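Start | Projekte | Berichte | Kontakt

Diese Website verwendet Cookies. Mit der weiteren Nutzung stimmen Sie dem zu. OK

Zwischenbericht September, Arbeitspaket Schutzregeln

Der Regelkatalog für zweiarmige Arbeitsplätze liegt als Entwurf vor. Von 217 gesammelten Einzelregeln blieben nach der Durchsicht 97 übrig, der Rest war doppelt oder nicht prüfbar. Der Standort Prundport arbeitet bereits danach, Flostby folgt im nächsten Quartal.
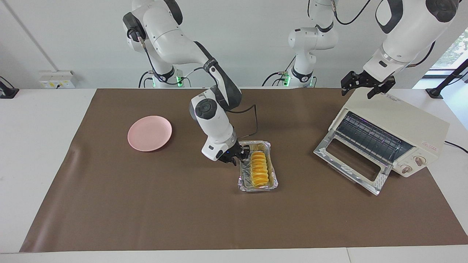 Abschnitt 4 des Katalogs behandelt Wärmequellen im Arbeitsraum. Greiferfinger und Leitungen gelten dort als gefährdete Teile — maßgeblich ist die Lage bei geöffnetem Gerät. Eine ganz heruntergeklappte Ofentür wie am Kocharbeitsplatz zählt daher zur Sperrfläche, ebenso der Raum über dem Gehäuse, wenn ein Arm dort wartet. Kabelschlaufen am Handgelenk werden vor jedem Lauf geprüft.

Offen ist die Abstimmung mit Sedgwick zur Freigabe nach Nothalt. Mittel für die Schulung sind noch nicht abgerufen.

Kommentare (2)

hiltel_technik: Gilt Abschnitt 4 auch für Kochplatten?

Werkstatt Nord: Bitte die Prüfliste als eigene Datei, wir drucken sie aus.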